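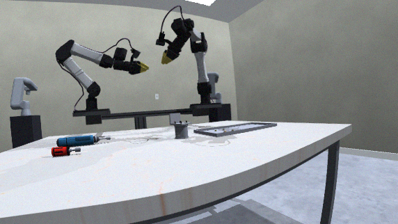 Lukent Opens Its Care Guide for the Two-Arm Small Parts Cell

AMERO, February - Lukent is putting its full setup and care guide for the Follix two-arm bench cell out in the open, free for anyone who runs one or is thinking of building something like it. The guide covers the whole life of the cell, from bolting the arms to the beam to replacing a tired cable, and it comes with the simulated version of the cell that our team uses to try every change first.

We are really excited about this one! The Follix cell has been our everyday workhorse for small parts handling, and the notes on keeping it healthy have been piling up in a shared folder for a long time. Now they are in one place, cleaned up and in order, with 197 separate entries. Some are a single line. The one on cable loops runs to several pages, and we think it may be the best thing in there.

How the cell is laid out

Both arms mount to one long beam behind the work table, each on its own plate. The table stands in front with its own legs and carries no arm weight at all, so a bump to the tabletop does not turn into a bump at the gripper. The parts tray lies flat on the table where the arms can get to it, and hand tools stay off to one side.

Setup begins with the beam. The guide asks for it to be leveled before either arm goes on, then checked again with both arms mounted and parked. Plate bolts are tightened in a cross pattern, a little at a time, and get a second pass after the first 50 hours of running. Skipping that second pass is the most common cause of drift we see in new cells, and it takes only a few minutes with a hex key.

Cables get their own chapter

An arm that bends and twists all day is hard on whatever is strapped to it. The guide shows how much slack to leave at the elbow and wrist, where to clamp, and where to leave the cable alone. A loop that stands tall and free when the arm is parked can swing low when the arm reaches out over the tray, so the check has to be done in more than one pose. We ask people to run the arm slowly through its full reach and watch the loop the whole way - no shortcuts on this step.

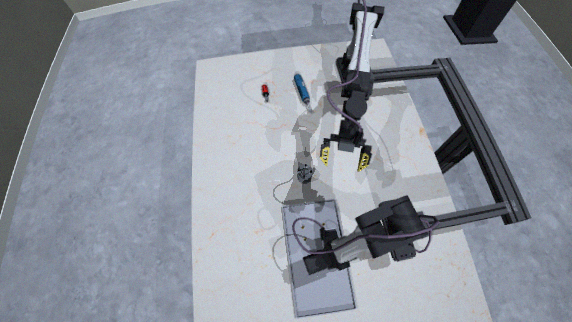 Regular care, by running hours

The schedule in the guide is short enough to tape to the wall:

Every shift: wipe the gripper fingers, look over both cables for rubbing, and clear the tray of stray pieces.

Every 50 hours: check the plate bolts and the clamps at the wrist, and run each gripper through full open and full close with nothing in it.

Every 2000 hours: take the cables off and inspect them along their full length, check each joint for play, and run the complete alignment routine on both arms.

After any collision, even a light one, the alignment routine is run again before the cell goes back to work.

Trying it in simulation first

The simulated cell has the beam, the table, the tray and both arms, and it has become our favorite part of the project. When someone wants to move the tray or park an arm in a new spot, the change goes into the simulation before a wrench comes out. Cable loops are in there too, and so are the shadows on the tabletop, which matter a good deal to the people who tune the vision settings.

It is also a friendly place to learn. New technicians can walk through the alignment routine as many times as they like, get the order of the steps wrong, and start over. Repair practice still takes place on real hardware, and the guide marks clearly which steps call for it.

Who helped

The cable chapter was written together with Cisneros, the repair shop that has looked after our cells in Amero for years. Its technicians read every draft, sent back a great many corrections, and added the section on spotting a worn wrist joint by sound. We are grateful for all of it, even the page that came back almost entirely in red ink.

Getting the guide

The guide and the simulated cell can be downloaded from the Lukent support page, and printed copies are available on request from the Amero office. Corrections and extra notes from people running their own cells are very welcome. The next edition is already in progress and will add a chapter on swapping a gripper without losing alignment.

Press contact: Lukent press office, Amero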